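Drallside swaps bins for cups at summer drinks table

Zestascombe — The Drallside community hall has a new set of plastic cups out for its summer socials, and if organizers get their way you'll be handing them back at the end of the night. The hall went through 2,000 throwaway cups last year, according to Amos Pennington, who runs the bookings. Cost plus the trash pickup, too much for a hall this size.

So — reusable cups, bought from Jardine, a kitchen supply store on the main road. Picked for color so people can keep track of thier own drink. Hand wash only for now. The dishwasher is out and the part wont be in untill next month.

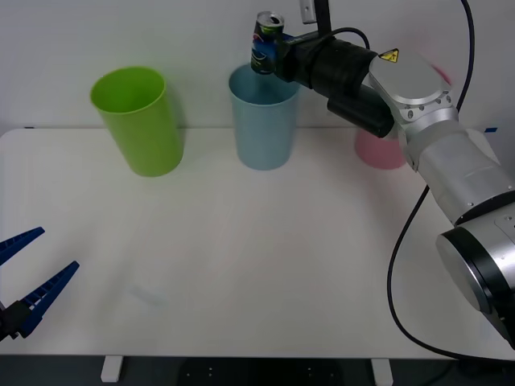
Green, light blue and pink cups on a white table, with a drink can over the blue one.

Deposit is $2 a cup, paid at the door. Cash or card. Bring the cup back, get the money back. Kids drink free but still need the deposit, Pennington said.

"We had 109 people at the last social and filled four trash bags, mostly cups," he said. "I'd like to see one bag."

Igor Marciniak, who books the band nights, wanted glasses but was talked out of it. Too much breakage on that floor, he said.

First social with the new cups is 12 June 2022, doors at six. Cans and juice at the side table, food from seven. The hall will look at the numbers again in December.

Comments (3)

parkrow_deb
two bucks for a cup?? ok you get it back but still

Lenny T
Green one for me. Is there parking this time or is it still all dug up

hallgoer907
good idea, should of done it years ago. What time does the food finish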